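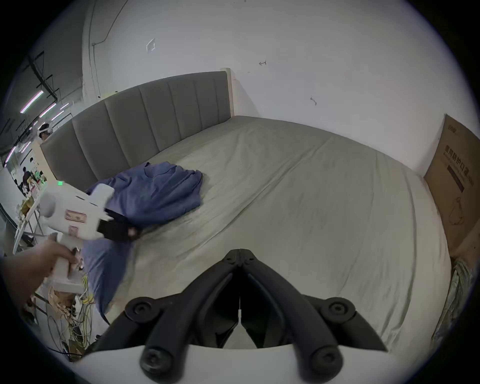
Weronika Lis does not like when people say that making a bed is simple. She is not angry about it, she only puts down her tea and asks the person to explain how they do the corners. Usually the person cannot explain. "They do it with the hands and they think about something else," she says. "This is fine at home. But when you must teach it, you need words."

For eleven years she has needed the words. She began as a room attendant in a guesthouse called Presulen, later she was responsible for the linen there, and now she writes training sheets for small hotels and for people who rent apartments to guests. Her booklet about bedrooms, which had 36 pages in the first version, is used by several of them. I met her in December, at four in the afternoon, when it was already dark and she had finished a day of beds.

I asked first about the fitted sheet, and I confessed that I own two and have never folded either of them in a way that I would show to my mother.

"We come to folding later," she said. "First you put it on the mattress. Everybody is in a hurry with this sheet. They pull the first corner, good, the second corner, good, and at the fourth corner they have no more fabric and they pull like with a horse. Then the first corner jumps off."

Her method is to go diagonally. She starts with the corner at the headboard which is the most difficult to reach, then she goes to the opposite corner at the foot, and then the two others. Before she pulls anything tight she pushes her hand, flat, under each corner of the mattress, to feel that the seam of the sheet sits on the edge of it. If the seam is turned to one side, the wrinkles will go across the whole bed, and you can stroke them until the evening.

"People stroke the sheet from the middle," she said. "They iron it with the hand. But the wrinkle comes from the corner. So go to the corner."

I wanted to know if the headboard makes a difference. She laughed and said that the headboard is half of the work. A padded one is pleasant for the guest who reads in bed, but the mattress often stands very close to it, and there is no place for the fingers. In such a case she moves the mattress toward the foot by the width of a hand, puts the two upper corners on, and pushes it back with the knee. She also mentioned dust. The lines between the padded panels collect it, and she cleans them with a soft brush before the clean linen comes near the bed. "After is too late. I saw people who brush the headboard on the clean pillow. I closed my eyes."

She has also an opinion about gray upholstery, gray-green sheets and all the quiet colors that owners buy now. She finds them restful, and she says that they forgive more than white. A white sheet shows each crease under a strong lamp. On the other hand a pale green one shows a water spot until it dries, and an owner who comes in at that moment will think that it is dirty. With her own money she would choose the pale sheet and a cover in some stronger color, blue for example, so that in the morning you can see at once which piece is which.

"It is very practical," she said. "If all is white, you take from the basket one thing, you open it, it is the wrong one, you fold it again. Two minutes. In one room it is nothing. In a house with many rooms somebody goes home late."
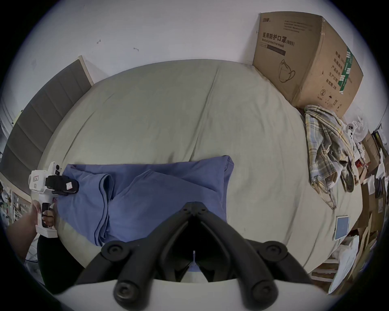

The big cover, she continued, should never be carried to the bed as a ball. She folds it in the length, then once more, and lays it across the middle of the mattress. From there it can be opened toward the head and toward the foot, and the person doesn't need to run around so much. When it is only a heap, one looks for the corners, and while one looks for the corners one pulls out the sheet that was put on nicely a moment ago.

I asked how she finds the corners when it is a heap anyway, as it always is in my house.

"You don't look for the corner. You look for the edge," she said. "Take any edge, it doesn't matter which, and let it go through your fingers. It will bring you to a corner. Keep this one in the left hand and go on with the right. When you have two, you give one shake and put it down."

One shake? I thought that one should shake it many times.

"One. With the second shake you lose the corner, and with the third you hit the lamp."

There was a time when she wrote all this down in much more detail. The first sheet that she prepared for Nodon, a company which rents furnished apartments, had a separate line for each movement, and she was very proud of it. The new employees read it politely and then made the beds as their aunts had shown them. It was her former supervisor, Mrs. Witkowska, who took a pencil and crossed out most of the lines. What remained was an order of work: the corners, the long side, the cover across the middle, open to the head, open to the foot, look from the door.

"Look from the door" is still the last line. Weronika Lis thinks that it is the most useful one, although the employees laugh about it. The one who stands beside the bed sees only the part under her own hands. From the door one sees that the cover hangs on one side almost to the floor and on the other side hardly over the edge. She showed me the difference with two napkins -- I must admit that I saw it only the second time.

We came then to folding, as she had promised. For the fitted sheet she puts her hands in two corners on the same short side, turns one corner over the other so that they sit together like two cups, and does the same on the far side. Then all the four go together. She lays the thing on the bed, with the elastic up, and folds the elastic side inward until she has a rectangle. It doesn't have to be beautiful. "It has to be flat in the closet," she said. "If somebody spends ten minutes on this, I ask her if she is well."

She prefers to do it on a made bed and not on a table. A table in a small apartment is always too short, and half of the sheet goes down on the floor. A large bed is the best table in the house, if it is clean and if you took off your watch.

What about the storage? Here she became more strict. She doesn't like linen in cardboard boxes, at least not for long. For moving from one house to another a box is fine, and she keeps always one big box flat against a wall somewhere, because it will be needed. But in a box the sheets take the smell of the cardboard, and the one you need is on the bottom. On a shelf she puts together everything for one bed, the sheet, the cover and the pillowcases, and she puts the set inside one of its own pillowcases. She learned this trick from the laundry Erport, where they received linen from many small houses and had to give it back without mixing.

Does she count? She does, once in a year, for each house that asks her. At Presulen the last list had 1,137 pieces, and 806 of them were good enough to stay on the beds. The others became cleaning cloths, or went to an animal shelter, or had a button or a zipper that somebody wanted to save. She was satisfied with this result. The owner was less satisfied, but he bought up to 300 new ones and this time asked her about the color before he paid.

Near the end I asked her the question I had kept, whether she makes her own bed each morning.

"Of course I make it," she said. "But not immediately. I open the window, I pull the cover down to the foot and I leave it so, and I drink coffee. The bed was warm the whole night, it must breathe. When I come back I need one minute."

And the corners?

"On my own bed the corners stay on the mattress until I wash the sheet. If you put them well, you don't touch them for a week." She took her coat, then she remembered something and turned around. "Tell your readers to look on the label of the mattress, how high it is. Half of the people who write me about the corners have bought a sheet for a thinner one."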